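Samatach workshops open day, notes written up 8/21/20

Typed on the train back so excuse the mess. Went with two others from our toy library, wanted to see where the sorting blocks come from before we spend any more on them.

Getting there. Take the Burau road, not the ring road like the map says. Parking by the loading bay, free, full by ten. We walked from the church. Entry free too but they ask you to sign in, and the queue for the one pen was longer than the queue for coffee.

First stop the timber store. Smells lovely. Mostly maple and beech, stacked to the ceiling with little sticks between the layers. Long talk about moisture which I half followed. They buy in lots of 400 boards and had been let down by a supplier back in March, so some racks were bare. Guide was good, quiet voice though, and the extractor was on the whole time.

Then the cutting room, behind a yellow line. Couldn't get close. Loud. Ear defenders handed out, mine were too big. Offcuts go to Prener, the place over the river, for heating.

Upstairs was what we came for. Blue metal tables with round holes all over, boards on top, blocks out on the boards. Cubes and cylinders are the ones we already know. Hadn't seen the star before, or the heart. The hexagon is a nice shape, stands up well on its end.

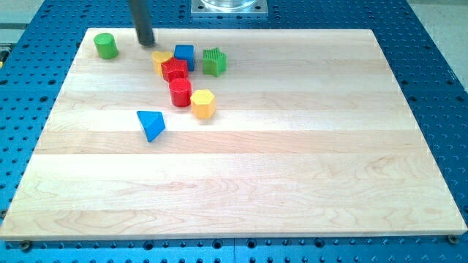

Can you buy the shapes singly or only in sets?

Singly from the shop downstairs, but only on open days. The rest of the year it's full sets by post, and you can't choose the colours.

Bought a few loose hearts as ours always go missing. Paid cash, card machine was down.

What I liked was that some of the blocks have a texture on the sides, crosshatch on one of the red ones and ridges on the star. Our little ones run their nails along anything like that. The smooth ones are easier to wipe, mind. The colours are strong, red green blue and a very bright yellow, and against pale wood you can tell them apart from across a room. Would like a board like that for our own table, glued strips, nice grain. Asked the price and went quiet.

Finishing room was shut. Shame, I had questions about the paint. They gave me a leaflet, not read yet.

Packing last. The Tai set is the big one, stock number 614, and they had 568 boxed ready to go when we were there. They make 2000 in a good year. Cardboard boxes now, no plastic, lids a bit flimsey if you ask me.

Cafe: soup fine, cake gone by one. Toilets across the yard, take a coat.

Next open day not fixed. Ring frist, the website still had last years times on it.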